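Pistska Help Pages > Outside the house > Patios and paths

Patio pavers sinking next to the house wall, do I have to lift everything?

Asked by Nanna Egilsson, 2020-02-04

Hello all. We bought a house in Plorthorpe and behind it there is a patio made of concrete pavers, 151 square feet according to the papers from the seller. Most of it is flat and good. But along the house wall, in a strip of maybe two pavers wide, it has gone down, and now the surface leans toward the house instead of away from it. When it rains the water stands against the wall. The room inside that wall is the back bedroom, so I am a little worried for it.

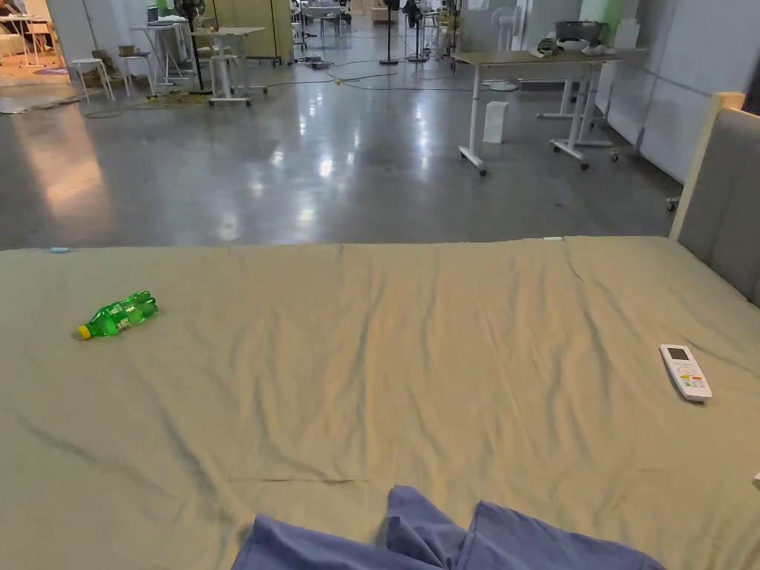

Bed with a bottle and the remote control.

I have seen no damp spots on the inside until now. The wall has a concrete foundation and the patio is still below the siding, I measured 5 inches from the pavers up to the first board. The downspout is at the corner and it empties directly onto the patio, with only a short plastic piece under it.

My husband thinks we can fill the low part with mortar on top and be finished in one afternoon. I do not like this idea but I can't explain why. The store in Lindholm told me the full patio must come up and be built again from the bottom, and the price they wrote down was more than we paid for our car.

So my questions are these. Can I lift only the sunken strip and put it back? What should go under the pavers? And do I need to wait until the ground is warmer? We still have frost most nights. 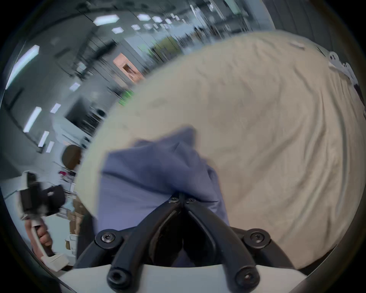 I forgot to say that the joints are filled with some hard sand, it comes out in pieces when I scratch with a screwdriver. In the low strip it has mostly disappeared and there is moss growing. The pavers themselves are not broken, except one at the corner by the downspout.

Thank you for any advice, also if the advice is to call somebody.

2 answers, sorted by votes

Answer by Birger Sæther (accepted)

You can lift only the strip. I did it on our own patio, where the low part was 22 feet long. Your husband's mortar will crack in the first winter, and water will go in the cracks and stay there. Please don't do it.

The reason it sinks next to the house is nearly always the same. When the foundation was built, they dug a wide hole and then filled it with loose soil, and this soil goes down for years. The rest of your patio lies on ground that was never dug, so it stays where it is. Your downspout makes it worse, so start with that. Put an extension on it that takes the water at least six feet away, or wherever the ground slopes down from the house.

Then wait for rain and look where the water goes. If there is still a puddle by the wall, continue.

Scratch out the joints around the first paver and lift it with two flat screwdrivers or paver pullers. The first one is the slow one. Take up one row more than you think is necessary, because you need to meet the good part with an even slope. Mark the pavers with chalk on the back if there is a pattern.

Under them you will find sand, and under the sand hopefully gravel. Remove the sand and put it aside. If you fill up the whole difference with sand only, it will move again. Add crushed gravel in thin layers and tamp each layer hard — a hand tamper is enough for a narrow strip. On top goes one inch of coarse sand, which you pull flat with a straight board. The slope should go away from the house, a quarter inch for each foot.

About the frost: wait. Frozen gravel can't be packed properly. I would order the material now and start at the end of March.

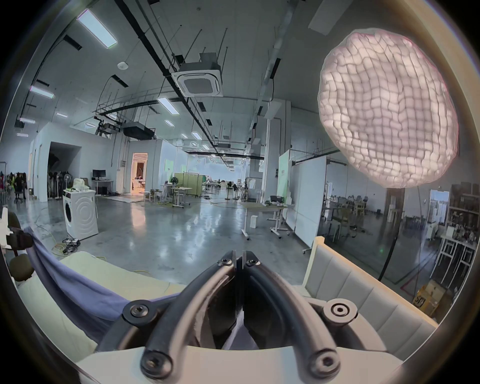
Nanna Egilsson commented that the downspout extension sounds possible already this week, and asked if the sand from the joints can be used again or must be thrown away.

Birger Sæther replied: throw it away, the hard one is finished when it is broken. The new kind has to go in when the pavers are completely dry, and then you water it with a fine spray. I used Zekamel in gray. Sweep very well before you add water, otherwise you get a white film on the surface and it is a lot of work to remove it.

One thing more, I should have written it above. Before you dig deeper than the old gravel, find out if there are pipes or cables by the wall. In our case there was a cable for an outdoor lamp, only just under the sand and without any protection.
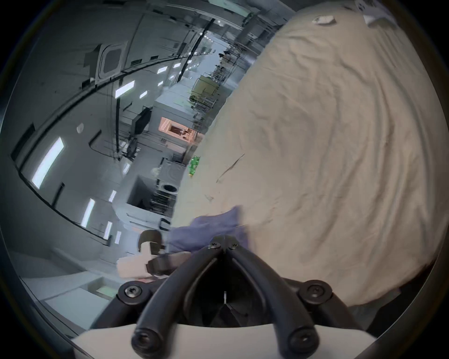 And leave a small gap between the last row and the foundation, half an inch or so, filled with the same joint sand. Mine was laid tight to the wall before and the edges of the pavers had chipped.

Second answer, by a guest user

had same problem. just put more sand under and hit it with rubber hammer, took 2 hours. went down again a bit next year but ok for us. for the broken paver ask the neighbors, maybe they have some left over from when the houses were built

Nanna Egilsson commented: Thank you, the neighbor on the left has in fact the same pavers, I will ask him.

This question is open for new answers. Sign in to write one.

Related: Moss in the joints of a shaded path — Which gravel for a slope — Garden steps moving after winter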